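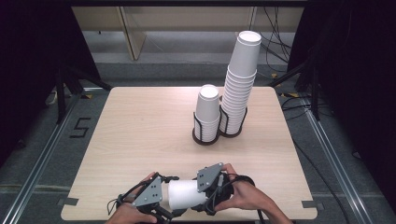
Vitell today released the first edition of its Handheld Gripper Work Rules, a free set of working rules for sites where people wear gripper devices on their hands to record tasks for robot training. The rules cover station layout, straps and cables, session length, and how recordings are kept or thrown out. They are written for ordinary tabletop jobs of the kind most sites start with, such as handling a single paper cup held sideways between two grippers next to nested stacks of the same cups. Loose cables at the wrist, a board that shifts on the floor, and a station with no clear number all come up in such work, and each has its own section.

The document was prepared by Vitell with Sastden, which runs recording sites, and Plekiser, which makes fixtures and work surfaces. A draft was put out in July. The companies received 200 written comments from operators, site leads, and safety staff, and changed the sections on cable length and rest breaks as a result.

Until now, sites have mostly borrowed from rules meant for fixed robot arms. Those rules deal with fences, stop buttons, and keeping people out of the work area. They say little about a person who has the gripper strapped to the hand and works inside the area for a whole shift. Vitell said that operators who moved from one site to another often had to learn a new set of habits, and that recordings made at different sites were hard to compare.

Main points of the first edition:

Work surface. The board or tabletop must be fixed so it does not move under normal hand pressure. Tape is allowed at the corners if it lies flat and is checked at the start of each shift. The surface should be plain and free of glare.

Station marking. Every station must carry a number or letter that can be read from a standing position. The mark must match the one in the session log. Floor tape is accepted.

Straps and fit. Straps are adjusted by the operator, with help if asked for. A gripper that slides on the hand or leaves marks after a session must be refitted or taken out of use.

Cables. Cables from the gripper must have enough slack for a full reach and must not hang where they can catch on the parts being handled. Floor cables are to be kept out of the spot where the operator stands or kneels, and covered where people walk.

Session length. No session may run longer than 50 minutes without a break. Operators may stop at any time without giving a reason, and a stopped session is not counted against them.

Parts and holders. Cups, holders, and other items are put back to a written start position before each recording. Damaged items are replaced. Crushed paper cups are not to be pushed back into shape and used again.

Failed attempts. Drops, slips, and second tries are kept and labeled. They may be removed from a data set later, but the site must be able to say how many were removed and on what grounds.

Privacy. Operators must be told in writing what a head camera records, including hands, forearms, and voices if sound is on. Faces of other people who come into view are to be blurred or the recording deleted.

Sastden tried the rules at its Vītola site over 3,000 recorded sessions before the text was made final. The trial led to 4 changes, the largest being a shorter start-of-shift check. The earlier version took up two pages and was often filled in from memory at the end of the day. The new one fits on a single card kept at the station.

The rules are voluntary. They do not replace national workplace safety law, and sites remain responsible for their own risk assessments. Vitell does not certify sites and will not issue a mark or label. Sites that follow the rules may say so in their own documents if they also state the edition they used.

A second edition is planned and will add sections on work with liquids, sharp tools, and tasks shared by two operators. Comments can be sent through the form on the Vitell website. The first edition is available there as a plain text file and a print version, along with the station check card.

Release date: September 15, 2023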